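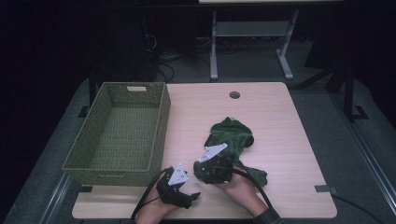 Costel Enache wrote to me that I was wrong about the night bus, and that the people of Surdu would rather have a bus at six in the morning than one at midnight. He has a point, so I went back over what I wrote last week.

Home Posts Archive Contact

21 September 2024
By the author

My complaint was that the 253 stops running too early. If you go to Skirum for the evening you have to leave before the film ends, or pay 40 for a taxi. I still think that's bad. But I don't work mornings, and I had never looked at the other end of the timetable.

The first bus out of Surdu gets to Skirum at ten past seven. The early shift at the bakery starts at six. So people drive, or share a car, or don't take the job. Costel's sister turned one down in December for that reason.

I rode the first bus on Tuesday to see who was on it. It was mostly school kids, plus two women going to the clinic. It was on time – I'll give them that. The heating was on full and the windows don't open on that model, so I got off at the market and walked the rest.

What I would ask for now is one extra run in the morning, even if the late one never comes back. The driver told me the bus is parked in Surdu overnight anyway, so it wouldn't have to come out empty from the depot.

The council takes letters about the winter timetable until the end of the month. I sent mine yesterday. It's a page and a half, mostly about the early shift, with one paragraph about the film.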